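Ticket: Andov hairbrush, cushion popping out of the head
Product line: Adomaitis household and bath
Status: Open – waiting on customer
Opened: 28 February 2024

Hi there, me again. I bought one of your blue and white Andov brushes from the Batport shop back in July and mostly I love it, but the cushion has started lifting on one side. You press down and it goes pfft and sinks, then pops back up crooked. My hair's long and pretty thick, so it does get a workout!

So far I've tried pushing the cushion back under the rim with a butter knife (it held for 4 days), and then a soak in warm water with a squirt of shampoo, because your care page said buildup can stiffen the rubber. Loads of grey fluff came out, which was a bit embarrassing, but the cushion still lifts. 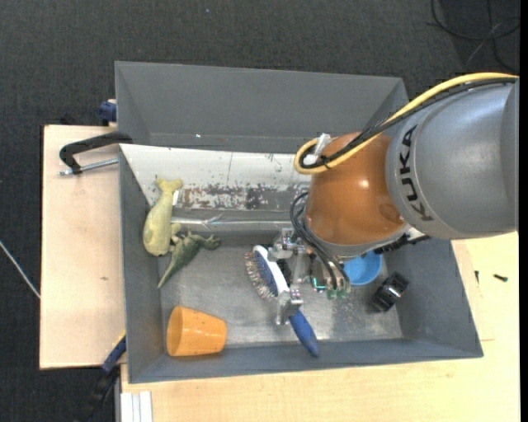
The other thing I've noticed is the pins. The ones near the loose side lean over when I brush, and they've started catching on knots. I don't want to pull at them in case the whole pad comes away. Is there a glue you'd recommend that's safe near your scalp? I've got a tube of Cindonar craft glue in the drawer, but the label says to keep it off skin, so I've left it alone for now.

Update, same evening: found the little vent hole on the back and it was totally blocked. Cleared it with a sewing needle and the pfft noise has stopped – small win! I left the brush face down on a towel for around 13 hours after the soak, if that matters.

Still lifting at the edge, though. Can I order just the cushion, or is it the whole brush? I'd rather fix it if I can.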